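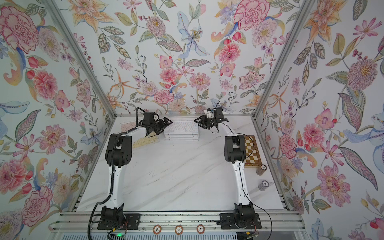

Can members leave their own keyboards on the marble table between meetings?

Only if the keyboard has a name label on the underside and the owner has told Kwesi. Unlabeled keyboards go on the shared shelf after one meeting and may be borrowed by anyone.

Faltmont Desk and Board Club
Minutes of the regular meeting, Jan 25, 2023
Held in the Collet Room, starting at 6 p.m. by the wall clock, which is fast

Present: Dela Dankwa (chair), Kwesi Mahama (equipment and minutes), and 10 members who signed the sheet. One signature could not be read and has been minuted as a member.

Apologies: Several, mostly by text, mostly after we had started.

1. Minutes of the last meeting

Approved with one correction. The December minutes said the kettle had been "descaled." This should read "discussed."

2. The marble table

Dela said the table was agreed last fall as a shared surface for trying out keyboards, with one side kept for chess. She asked whether anyone remembered agreeing to that. Four people did, and two of them remembered it differently.

The chess players would like it recorded that their side is the right side, against the wall, and that keyboards have been creeping toward it since Thanksgiving. The keyboard people would like it recorded that keyboards do not creep. Kwesi read out the original wording, which says "a fair portion." There was a long conversation about the word fair.

Agreed: keyboards stay on the left and toward the back. The chessboard stays on the right and lies lengthwise, front to back, so that both players can be equally uncomfortable.

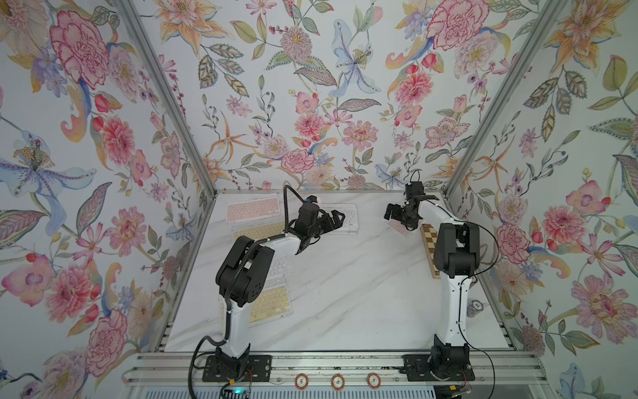
Keyboards in pink, white and pale yellow, with the chessboard on the right-hand side of the marble top.

3. Labels and the matter of the two yellow ones

We own two pale yellow keyboards and two white ones, and each pair causes its own trouble. A member took a yellow one home to clean, brought it back, and was thanked warmly for cleaning the other one. The owner of the suggestion box (also Kwesi) has received three notes on this, all in the same handwriting.

Proposed: a small sticker on the underside of each keyboard, with a letter. There are 26 to choose from and we should not need many. A member asked if the pink one needed a letter, being the only pink one. Dela said yes, for the same reason we all sign the sheet. The member said that he hadn't signed the sheet. He then signed the sheet.

Agreed. Kwesi to make the labels. No puns, please, about keys.

4. Cleaning

The Starex wipes have run out. A short survey of the room found that everyone believed somebody else was using them. Kwesi will buy another tub and write the month on the lid.

Keyboards are to be turned over and tapped out above the trash can before cleaning, and not above the table, and not above the chessboard. This last part was added at the request of a member who opened with his king's pawn last week and found a piece of granola on e4.

The tabletop itself: a damp cloth only. The gray veining is part of the pattern. Thanks to the member who spent some time on one of the veins in December, and who has asked not to be named.

5. Wallpaper

Dela reported that she had written to Fosance to ask if the floral pattern can still be ordered, in case we ever need a spare roll. They answered that they would look into it. They said this in November too.

Opinions on the wallpaper were invited, which was a mistake. For: it is cheerful in January, and it gives you something to look at while your opponent thinks. Against: it gives you something to look at while you should be thinking. One member is sure the big pink flower at the top of the back wall is a peony. Another held out for a camellia and was given five minutes, then two more. The vote was for peony. The lilies were not contested.

No change to the wallpaper.

6. Money

We have $500 set aside for equipment. Requests so far:

A second chess clock. The first one works, but only one side of it is trusted.
A box with dividers for the spare keycaps, now living in a soup container.
A full-size keyboard, for the member with large hands and a grievance about compact ones.
More chairs. Everyone always asks for more chairs.

Kwesi will bring prices for the first two. The full-size keyboard was put off until somebody measures the left side of the table with a tape and not with their forearm. On chairs, Dela said what she always says.

7. Typing evening

The next typing evening will use the keyboards that are already out. Players draw for them, and swapping is allowed once, before the start. Last time there was a swap in the middle of a sentence and we are still hearing about it.

The passage to be typed will be chosen by Dela. It will not be from anyone's novel.

8. Any other business

A black queen is missing from the spare set. Please check coat pockets. In the meantime a salt shaker is standing in, and it is asked that people stop using it on their food during play.

A blue scarf was left on the hook by the door. Also a single glove, which may belong with the scarf but doesn't look as if it does.

The meeting closed when the radiator went off.

Actions
Kwesi: labels, wipes, prices for the clock and the divided box.
Dela: write to Fosance again, choose the passage.
All: pockets.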